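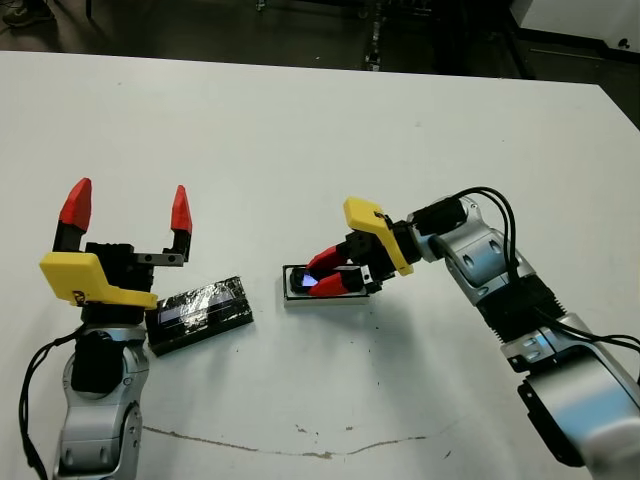 Two robot arms on a white table, with red fingertips.

Why Do Schools Have Rules About Bathroom Passes?

Ask a grown-up and you will probably hear, "To keep everybody safe." Maybe. But a good question to ask about any rule is: how do you know?

The usual answer goes like this. A teacher has to know where every kid is in case there is a fire drill. That part makes sense. If 17 kids came in from recess and one is missing from the line, somebody has to go look.

But a pass is only a piece of wood or paper. It can't tell the teacher where you went. A kid holding a pass can still stop at the drinking fountain for ten minutes -- and plenty do.

Some schools say passes cut down on wandering. Krešimir Hodžić, a third grade teacher, wanted to check. He wrote down every trip his class took before winter break, with passes and without. There were 243 trips. The ones with a pass were a little shorter. Was it the pass, or was it that the kids knew he was writing things down? He can't say, and one class is too small to settle it.

So should you skip the pass? No. You still have to follow a rule while you wonder about it. But you can ask your teacher what it is for, and listen for a real reason -- "because we always have" doesn't count.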